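Scraped paint on the inside of a sloped metal bin — repaint, line, or leave bare?
Nirna Workshop Help > Metal finishing and repair

Posted by Filipa Barros, August 3, 2021

I have a pair of gray metal bins that sit one behind the other on a light wooden tabletop. They are open at the top, with walls that slope outward from a flat floor. We keep rectangular blocks in the front one, red-brown and dark green, and they get taken out and put back all day. The blocks are fairly hard and have square edges.

The outside of the bins is fine. The problem is the inside of the front one. The back wall is a sloped panel painted white, and the paint along its lower part has gone. I would like to put something on it that lasts longer than what was there. I have already had one try. In April I sanded a small patch near the bottom, wiped it with a household cleaner, and put two coats of spray enamel on it from a can. The patch came off in flakes within weeks, down to the metal.

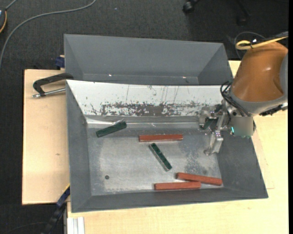 The wear is in a band. It is worst toward the middle and it thins out higher up, where there are only fine vertical scratches. The left, right and front walls are plain matte gray and have held up much better, so I assume most of the contact is on the white side. The floor is rubbed and silvery, with dark speckling toward the right, and there is a small round hole in it on the left that I would prefer not to block. Along the foot of the white panel there is a shiny metal strip. I don't know if it is a separate part or bare metal showing.

What I want to know:

Can I repaint only the worn band, or does the whole panel need to be stripped?

Is there a coating that will stand up to blocks sliding down it, or am I better off fitting a liner?

Is the speckling on the floor rust? It doesn't come off on a dry cloth.

The bin is marked Lasholm 1482 on the underside. I asked the supplier, Lamrani, for the paint specification and was told they only have the color name. I can take the bin out of use for a few days if needed, but not for weeks. The panel does not have to be white, although a light color makes the dark green blocks easier to find.

Nghĩa Bạch

Your test patch most likely failed on preparation. Many household cleaners leave a residue, and enamel from a can has poor grip on smooth metal without a primer. Two coats over that will come away in flakes when a hard edge hits them.

You don't need to strip the whole panel. Old paint that is still tight is a good base. The job is as follows.

Empty the bin and check whether the metal is steel or aluminum. A magnet will tell you: it sticks to ordinary steel and does not stick to aluminum. Do this on the floor as well as on the panel, and on the strip. The primer depends on the result. Use an epoxy primer rated for the metal you have. An etch primer is an alternative on aluminum, but read the data sheet before putting anything over it, as some topcoats are not compatible.

Wash with dish detergent and hot water, rinse, and dry. Then degrease with a wax and grease remover, using one cloth to apply and a clean one to wipe off. Do this before sanding. If you sand first, you push the grease into the scratches.

Scrape off anything loose. Sand the edge between paint and metal until you can't feel a step with a fingernail. Start with 60 grit on the bare areas only and go finer on the sound paint. Vacuum, degrease again, and don't touch the panel with bare hands after that.

Mask the metal strip and plug the hole from below with a bit of rolled tape. Don't paint over the strip until you know what it is. If it is a separate part, there may be a joint under it, and paint across a joint will crack.

Prime the bare metal with a small overlap onto the old paint. For the topcoat I would use a two-part epoxy or two-part polyurethane, brushed or rolled. Two-part polyurethane should not be sprayed at home without supplied-air breathing equipment. Both need ventilation and gloves in any case. Keep to the recoat window printed on the can. If you miss it, sand lightly before the next coat.

Dry to the touch is not cured. Most two-part coatings need several days at room temperature before they take impact, and this is where a lot of repairs are lost. Leave the blocks out until the full cure time on the data sheet has passed.

On the speckling, I can't tell from a photo. If the magnet sticks and the spots feel rough, treat them as corrosion. If the metal is aluminum, it could be oxidation or embedded dirt. Either way I would leave the floor unpainted. A flat surface that things are dragged across will wear through any coating you can apply at home, and then you have chips mixed in with the blocks.

Nillside

just line it. I had the same thing with a parts tray and gave up on paint after the second go. Cut a piece of thin white polyethylene sheet to the shape of the back panel and fix it with double sided tape. Make a cardboard template first, the walls slope so it won't be a plain rectangle. When it gets chewed up you pull it off and cut another one. Took me 40 minutes including the template.

Nghĩa Bạch

The liner is a reasonable option, with one correction. Most adhesive tape bonds badly to polyethylene. Use a tape sold for low-energy plastics, or use thin ABS or polycarbonate sheet, which ordinary mounting tape will hold. Round the top corners and keep the lower edge tight against the floor, or the blocks will catch under it. Leave 6 inches of spare length on the cardboard when you start the template and trim back. The old paint still has to be clean and tight underneath.

Filipa Barros

Thank you both. The magnet sticks to the panel and to the floor, and also to the strip, so steel throughout. The speckling is smooth under a fingernail, so I will clean the floor and leave it bare. I'll do the epoxy primer on the worn band and fit an ABS liner over the panel once it has cured. Does the primer need a topcoat if it is going to be covered?

Nghĩa Bạch

Indoors and behind a liner, no. Scuff it lightly where the tape goes.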